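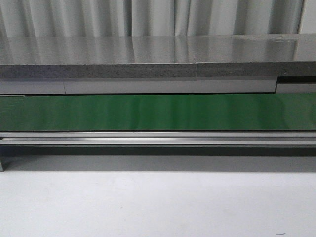 Course Handouts / Workbench Basics, Unit 4

Okay, welcome back! Last unit was all wiring diagrams, so I'm glad we get to handle some parts. We're at the Skuvargate room for this one, at the bench with the gray stone edge and the long green panel under it. Coats and bags on the hooks, please, and keep the polished top clear — I get fussy about that, mostly after a terminal screw rolled off the back last January and I spent my lunch on the floor looking for it.

Read the Dusmont booklet before you come, at least the first 4 pages. The bit on contact blocks is dry but short, and you'll want it for the worksheet.
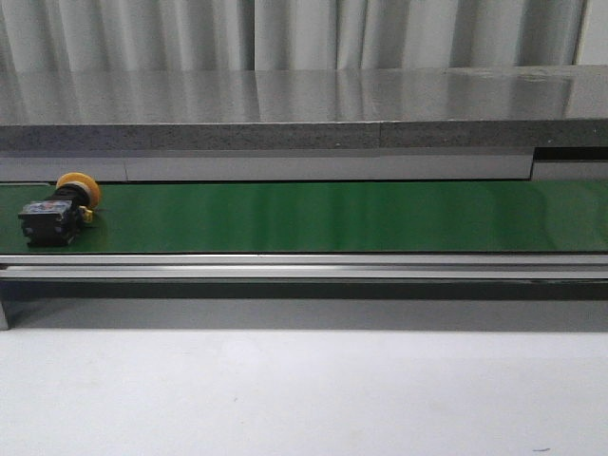

James

An emergency stop comes apart into fewer pieces than people expect. You've got the mushroom cap (yellow-orange on the one lying on the green belt), then a black collar behind it, then the boxy black contact block. Look for the little yellow tab where collar and block meet and sketch it in your notes, because I'll be asking about that joint!

Terms for this week: normally closed, latching, twist release, contact block. Write each one in your own words, 500 words for the whole sheet at most. The longer Skisevell write-up (1,000 words) comes later, so don't start it yet.

Bring a pencil and a small flat screwdriver. Sheets go in the tray by 4.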